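Drevus Wrist Recording Kit for Two-Finger Grippers
Product no. 2763 – made by Testska
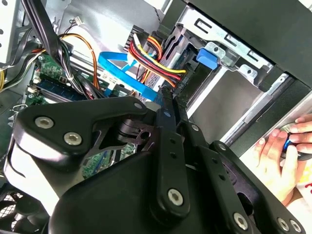
The Drevus kit is made for teams who want to teach a robot by example and who need many clean examples from real work. It records what the wrist camera sees, what the arm does and what the gripper does, all on one clock. You move the robot through the task, the kit stores the episode, and you go to the next one. At the end of the day you have a folder of episodes which your training program can read without much preparation.

Most of our customers work with tasks where the fingers go into narrow places: taking apart old computers, sorting cables, opening housings, pulling connectors. In such work a camera on a stand beside the table often sees only the back of the gripper. A camera at the wrist travels with the hand and keeps the fingertips in view, also when the arm leans over a deep case with cables on all sides. We still recommend a second camera for most tasks, and the kit has an input for it.

What is in the box

Wrist camera with wide lens and fixed focus
Mounting ring with two spacer plates
Recording unit with removable drive
Foot pedal with two keys
Camera cable with angled plug, and eight cable clips for the arm
Power supply
Calibration board
Printed quick guide

The gripper, the arm and the leader arm are not included. If you order the kit together with a Trornon arm, we mount the ring and the camera before shipping and we put the calibration file on the drive.

Which grippers fit

The ring was drawn for two-finger linkage grippers, where the outer links swing outward when the hand opens. With these grippers the camera must stand far enough back that the links do not hit it, and the lens must be wide enough that you see the tips between them. The thin spacer is for short fingers and the thick spacer for long fingers. If you are not sure, start with the thick one. Open and close the gripper completely by hand before you switch on the arm, and look if something touches.

You will always have a good part of the gripper in the picture. Some customers ask us if they should crop it away before training. We advise to leave it. The position of the links tells the model how far the hand is open, and the training usually goes better with this information in the image. If you change the fingers later, please make a new setup name in the software, so the old and the new episodes do not get mixed.

For parallel grippers with straight jaws there is a different ring. Write it in the order form.

How a recording day goes

1. Fix the work piece. A computer case should lie flat and should not slide when the gripper pulls on a strap or a cable.
2. Place the calibration board on the table and press the left key of the pedal. The unit checks the camera position and gives one long tone.
3. Choose the task name on the unit or type a new one. Use short names which say the action, for example "pull drive cable" or "lift strap".
4. Bring the arm to the start position. Press the right key to start the episode.
5. Do the task with the leader arm, in a calm and steady way. Small corrections are fine and they are even useful for the model.
6. Press the right key again to finish. If the episode is bad, press the left key and it is marked as bad but not deleted.
7. Put the work piece back and change something small: turn the case a little, lay the cables in another way, move the lamp.

Step 7 is the one that people forget. Two hundred episodes with the case in exactly the same place teach the robot one place. It is better to have fewer episodes with more differences between them. For computer cases we suggest to use several models of case, because the drive bays, the fans and the cable routes are different in each one.

The arm has no knowledge of hands. Colleagues who sort or prepare parts should do it outside the working area of the arm, and the stop button must stay in reach of the person who holds the leader arm. It is no problem for the recording when a person is seen in the background, but please inform the people in the room that the camera is running. The software can blur faces at export. It does not blur hands, badges or papers on the table.

About shiny surfaces and light

Metal cases reflect a lot. The inner wall of a case can turn nearly white in the image while the cables under it stay dark. The camera of the kit has a fixed exposure which you set once per task, and we recommend to set it for the dark area where the fingers work, even if some bright spots on the metal are lost. Automatic exposure is possible, but then the brightness changes each time the arm moves over the edge of the case, and this is a change that has nothing to do with the task.

A big soft lamp from the side gives a better result than a strong lamp from above. Please do not put a lamp on the wrist. Its reflection moves together with the camera, and we have seen models that learned to follow the bright spot.

Small print on labels can be too small to read in the wrist image. If your task needs reading of labels, use the second camera for it and bring it close.

What is stored

Each episode is one folder with the following:

Video of the wrist camera, and of the second camera if connected
Joint positions of the arm
Opening of the gripper, and motor current as a simple measure of grip
Time stamps for all of the above
Task name, setup name and operator code
The mark good, bad or unsure

The operator code is a number and not a name. We made it so after a request from customers with a works council. The list which connects codes and persons stays with you.

Export goes to the usual open formats for robot learning. Our converter is a command line program and it runs on the recording unit or on your own computer. With firmware 2000 and higher, you can export only the good episodes, or good and unsure together. Many teams keep the bad ones too, and use them later to train a model that notices when a grasp fails.

Technical data

Weight at the wrist, with ring and thin spacer: 138 g
Video: 30 pictures per second, color
Connection: one cable, also used for power of the camera
Drive: 2 TB, removable
Cable length: 4 m
Pedal: wired, 12 V
Working temperature: 5 to 40 °C
Warranty: 24 months

Spare parts

2038 – Camera cable with angled plug
2041 – Set of spacer plates
2044 – Lens cover, pack of 12
2052 – Empty drive with frame
2060 – Ring for parallel grippers

The lens cover is a wearing part. In work with cases and brackets it gets scratches from sheet metal, and small scratches make a soft veil in the image which is not easy to notice from day to day. Compare a picture from today with one from the first day and change the cover when you see a difference.

Questions we receive often

Can I use the kit without a leader arm?
Yes. You can guide the arm by hand if your arm has this mode. Keep your hands on the forearm and not on the wrist, otherwise your fingers are in front of the lens in every episode.

How many episodes do I need?
It depends on the task. For one simple grasp a small set can be enough to see if the direction is right. For soft things such as straps and cable bundles you will need clearly more, as they lie differently each time. Train early, watch where the robot fails, and record more of exactly this situation.

The cable of the camera catches on the work piece. What can I do?
Use all the clips and leave one loop at the last joint – a loop of a hand's width is good. If the case is deep, turn the camera cable to the side of the wrist that looks away from the high wall.

Does the kit work with older Ritchie controllers?
It works with firmware 7 and higher. For older ones we can give you an adapter on loan, please ask before ordering.

Do you also record data for customers?
Yes, in small amounts, at our workshop. Send us the work pieces and a short text of what the robot should learn. The next free weeks are in August.

Ordering

The kit is in stock and ships in five working days. With mounting on a Trornon arm please count three weeks. Schools and universities get a separate price on request.

Contact for this product: Noemi Cirillo, Testska, application support. Please write your arm model, your gripper model and one or two photos of your work place, then we can tell you the correct spacer already in the first answer.

Page last changed: 2021-06-22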